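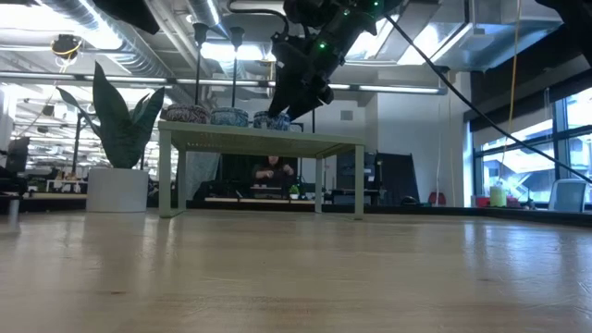

The print came up from the Grosell in November, in steel cans with the old Alla Pictures labels still legible on the lids. The paperwork described it as a 35 mm release print of *The Bride of Vasonley*, color, mono optical track, eight reels. Reel 3 was listed as "shrunken, project with care."

I measured it before doing anything else. Shrinkage was within what our projector would accept. There was light edge wear, a run of old cement splices near the head, and a green vertical scratch through most of the first minute. The other reels were cleaner. Someone had played reel 3 more than the rest, which is uncommon, as reels of a feature normally wear together.

The film is not well regarded. A coach breaks down in 1811, the passengers take rooms at a castle, and the count is dead by the end of the picture. The castle is the same staircase shot from several sides. I had seen it on television as a child, in a late slot with the color turned down too far, and I remembered only the staircase and a dog.

I ran reel 3 on the inspection bench at low speed with the sound off. In the dinner scene the count sits at the head of the table with his back to a tall window. The window is a painted flat. You can see the canvas ripple when the door closes. Outside it, according to the painting, is a bare tree and a hill.

On the second pass the tree was a little nearer the glass.

I assumed I had the wrong shot. Directors of that period printed alternate takes when they needed length, and a flat can be moved overnight. I logged the frame position, rewound, and checked it against the video transfer that Georgiou Laboratories had made for the cable package. In the transfer the tree was on the hill, well back, and there was no ripple in the canvas at all. 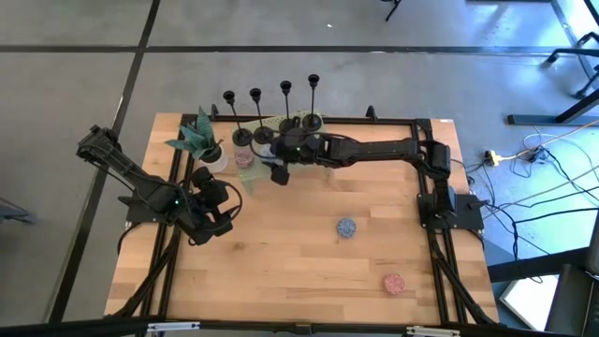 The log from that week is plain enough. I cleaned the reel by hand with lint-free cloth and replaced the worst of the splices. I wrote "image content varies from transfer, see notes" and then did not write the notes. A print is a photographic object. It can fade, shrink, buckle, or go to vinegar, and each of these can be measured with a strip of test paper or a gauge. I had no gauge for the tree.

I pulled a single frame for comparison and put it under the loupe each morning before the lamp was warm. The frame did not change. The reel did, but only when it was run through from head to tail. After the next pass there was something in the lower branches, pale, with the grain of the stock running through it in the usual way. It was not a scratch or a stain. It was exposed and developed along with everything else – the count, the candles, the soup.

I called the Grosell and asked for the projection record. The manager read it to me over the phone. They had shown the film at midnight every fall for 20 years, and the last projectionist had left instructions, typed on a card and taped inside the booth door. Reel 3 was to be run without stopping. The changeover to the next reel was to be made early, on the first cue mark, before the count turns around.

I asked whether the card gave a reason. The manager said there had been more typing underneath, but the tape had taken it off.

The scan was due by the end of the month. Our scanner moves film continuously, head to tail, and the client had paid for every frame. I checked the cue marks. The first was a clean round punch in the upper right corner. The second, where the changeover should have been, fell on the count's face. He was in profile in the transfer. On the bench he was nearly full front, and behind him there was no hill left to see.

I threaded the leader at 3 a.m., when the building voltage is steadiest, set the gate tension low, and entered the file name. The machine asked for an end frame. I typed the number of the first cue mark, deleted it, and went to look for the client's purchase order.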